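Keisha Haverford on five acres, sheep and a well that quit

Keisha Haverford was moving a fence when I pulled in, so the first part of our talk happened in the pasture with me holding a reel of electric tape. She and her husband, Chang-ho Yang, bought the place outside Naltden as an empty house and five acres of tall grass. It had been called Bresa by the people before them and they kept the name because it was already on the mailbox.

They had both been renting in town. Neither had grown up on a farm, though Chang-ho's grandmother kept a big garden and he spent summers in it.

"We looked at the house for maybe ten minutes," Haverford said. "Then we walked the fence line for an hour and a half. There was a creek at the bottom that wasn't even in the listing. I think we'd decided by the time we got back up to the porch."

Getting the sheep

The sheep were not in the plan. The plan was to mow. They bought a used riding mower, and the grass on the north slope was too steep for it, and by June it was up to her waist. Their neighbor Clyde Abernathy, whose land touches theirs on two sides, offered to lend them six ewes until fall.

"He said lend. He never asked for them back," she said. "In October I walked over there and said, Clyde, do you want your sheep? And he said he'd been meaning to talk to me about hay."

They paid him for the ewes that winter and have kept between eight and fourteen animals ever since. Clyde's son Cletus Abernathy shears them each spring. Haverford tried it herself one year and got through two before she called him.

"The first one took me an hour and she looked terrible. Cletus does one in the time it takes me to catch the next. I hold the gate now."

She moves them every three or four days in the growing season. The paddocks are made with step-in posts and a solar charger, and she keeps a notebook by the back door where she writes down which strip they were on and how tall the grass was when they came off it. The notebook goes back to their second year. I asked whether she ever reads the old pages.

"In winter I do. Mostly I'm looking for when things started. When the grass really took off, when I first saw flies. It moves around more than you'd expect. One year we had good grazing in March and the next year I was still feeding hay when the lilacs were out."

The well

Their worst summer was the third one. The well had always been slow, but that August the kitchen tap spat air at six in the morning and then gave nothing. The pump was fine. The water had dropped below it.

For eleven weeks they hauled water for the house and the animals in a tank in the back of the pickup. Yang did most of the driving, before work and again after supper. He joined us at this point, having come in to wash his hands.

"You learn where all your water goes," he said. "A ewe with lambs drinks a lot. I knew that as a fact, but I hadn't carried it before."

The man who drilled the new well was Reginald Van Dusen, who has put in a good share of the wells on that road. He told them he'd go to 300 feet and then they would have a conversation. He hit water well before that, and Haverford remembers standing in the driveway in her pajamas watching gray mud come up and trying not to add up the bill.

"It cost $2,843 over what we'd set aside," she said. "I remember that number because it's what we'd been saving for a barn roof. The roof waited. It's still got a tarp on one corner, you'll see it when you go out."

They have since put gutters on the shed and run them into two big tanks. That water is for the garden and the sheep. She says a good thunderstorm will fill one of them, and she still goes out in the rain to look.

Food they grow and food they buy

The garden is a half-hour's work most evenings and a lot more than that in September. Potatoes do well. Winter squash does very well. Carrots fork in the clay, and she has given up on cauliflower. Last year she weighed everything that came up to the kitchen, because her sister bet her it wouldn't come to a thousand pounds. The total was 1,315.

"Half of that was squash," Yang said.

"It was not half," Haverford said. She went and got the notebook. It was a little under half.

They do not try to feed themselves entirely. She was plain about this, and said visitors are sometimes let down by it. They buy flour, rice, oil, coffee, most of their fruit, and greens when their own have bolted. The grocery run is every other week, forty minutes each way, and they take turns.

"People come out here and think they're going to find me grinding wheat," she said. "I like going to the store. I like that somebody else grew the mango."

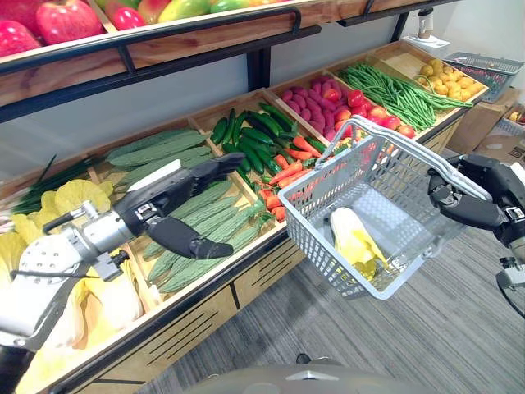 Lambing

The ewes lamb in April, late by local standards. Haverford tried earlier dates and did not care for getting up to check the barn when it was ten degrees out. Clyde thought waiting was lazy and said so. He now lambs in April too.

She checks at ten at night, at two, and at five. Most of the time there is nothing to see. In all the years they have kept sheep she has had to help with four births, and lost one ewe, an old one named Biscuit who had come over with the original six.

"I called the vet and he talked me through it over the phone, and we got the lamb out, and she didn't make it. The lamb's still here. She's the one with the bent ear who was chewing on your jacket."

I asked if that changed how she felt about keeping them. She thought about it while she filled the kettle.

"It made me quicker to call. I'd waited maybe forty minutes, thinking it would sort itself out. I don't wait now."

The trees

Their current project is along the creek, where the bank had been washing out for years. Over two winters they planted 121 trees, nearly all willow and alder, most of them cuttings no thicker than a pencil. The deer took a good many. Yang made cages out of leftover fencing for the rest, and the ones that got through the first summer are over his head now.

The sheep are kept off that strip with a permanent fence, the only one on the place that Haverford considers finished. She would like to plant the far bank as well, but that side is Abernathy land, and Clyde is still thinking it over.

"He'll say no until about November," she said. "Then Cletus will turn up with a shovel."

She had one more strip to move before dark, so I took the reel again and we went back out.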